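## Sheet sizing after the switch to deeper mattresses

*Facilities and Linen Notes, May 2018*

The change from the old Nisbet mattress to the Kider model is now complete at Resthorpe. The two mattresses have the same length and width. The Kider is 3 inches deeper, and most of the questions sent to the linen room since November come down to those 3 inches. This item covers fitted sheet sizing, shrinkage, and what to do with the old stock.

### How pocket depth is measured

The depth printed on a fitted sheet label is the height of the side panel from the corner seam to the elastic, measured flat and unstretched. It doesn't include the part that tucks under the mattress. A sheet labeled 12 inches will cover the side of a 12-inch mattress and leave nothing underneath, so it will come off the corner the first time someone sits on the edge of the bed.

For a sheet to stay on, the pocket should exceed the mattress depth by at least 2 inches. The Kider is 11 inches deep without a protector. The quilted protector adds half an inch on top and a little more at the corners, where the skirt bunches. We are working to a finished pocket of 14 inches, measured after laundering.

### Shrinkage

Cotton and cotton-blend sheets lose most of their length in the first few washes. Our test lot of Skollia percale, a 60/40 cotton and polyester blend, was measured new and again after 20 cycles at our normal wash temperature. Results were as follows:

| Measurement | New | After 20 cycles |
|---|---|---|
| Pocket depth | 15 in. | 14.5 in. |
| Top panel length | 81 in. | 79.25 in. |
| Top panel width | 40 in. | 39.5 in. |

Most of the loss in length had taken place by cycle 7. After that the readings moved by less than a quarter inch in total. Width changed less than length, as is normal for woven goods, where the lengthwise yarns are held under more tension on the loom.

The top panel now finishes slightly under the nominal 80-inch length of the mattress. This is acceptable. A top panel that is a little short pulls flat when the corners are seated. One that is a little long wrinkles in the middle and can't be corrected by tucking.

Dryer temperature has a larger effect on the elastic than on the cloth. Sheets run on the high setting lost noticeable stretch by the end of the test. The medium setting, followed by five minutes of cool-down, gave better results and is now the standard program for all fitted items. Flat sheets and pillowcases can stay on high.
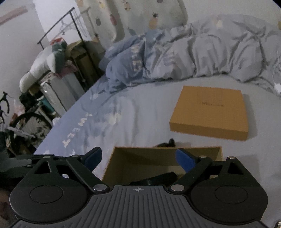 *Pale gray-blue sheet on the bed.*

### Elastic: corners only or full perimeter

The old sheets have elastic at the four corners. The new order has elastic around the full perimeter. Full-perimeter elastic costs more per sheet and takes longer to fold, but it spreads the load along the whole edge. With corner elastic on a deep mattress, the long side panels go slack and ride up between the corners.

Full-perimeter sheets should be put on in a diagonal sequence. Seat one head corner, then the opposite foot corner, then the remaining two. Working around the bed in order puts all the slack at the last corner, and the usual response is to lift the mattress and pull hard on the seam. Corner seams are the most common point of failure in our repair log. A sheet that needs that much force is either the wrong size or rotated a quarter turn. The woven label is sewn at the foot end, right side, on every sheet in the new order.

### Sorting old stock

The last full count put fitted sheets at 2,301 across all closets and carts. These are a mix of the old 11-inch pocket and the new deep pocket, and the two look alike when folded. Color won't help, because both were bought in the same shades. Check the elastic:

- Corner elastic only: old stock. Pull from circulation on the housing floors.
- Full-perimeter elastic, woven label at foot: new stock. Keep.
- Full-perimeter elastic, no label: set aside and measure. A few dozen were bought as samples with different pocket depths.

Old stock in good condition goes to the guest annex, which still has the shallower mattresses and will keep them for now. Bag it separately and mark the bag ANNEX. Old stock with thin spots, open seams, or dead elastic goes in the rag bin. Don't cut the elastic out to make a flat sheet. The corner darts remain, and the piece won't go through the folder.

To check elastic, stretch a 10-inch section to its limit and let go. It should return to within half an inch of its starting length. If it stays long or feels gritty between the fingers, the rubber has broken down and the sheet should be retired regardless of the condition of the cloth.

### Flat sheets

Flat sheets need no change on most beds. The current 66 by 104 size gives an 8.5-inch tuck at the foot with a 4-inch fold at the head. For beds made with a mitered corner, that tuck is sufficient. Where the top sheet is left loose at the foot, the extra mattress depth means less drop on each side, 13 inches where it used to be 16 over the full side. The sheet still covers the side of the mattress.

### Protectors

The old protectors do not fit. The skirt stops short of the bottom edge and the elastic rolls upward, leaving a ridge under the sheet along both sides. If a resident reports a lump near the edge of the bed, check the protector before checking the mattress. Replacement protectors are stored on the lower shelf of the main linen closet, in sealed sleeves. Wash once before use. The quilting shrinks slightly, and it is easier to fit after that has happened.

Closets should be restocked with deep-pocket sheets on the right-hand side and protectors on the left. Shelf labels are available from the linen room. Send corrections to the count on the pink form, one form per closet, with the closet number in the top box.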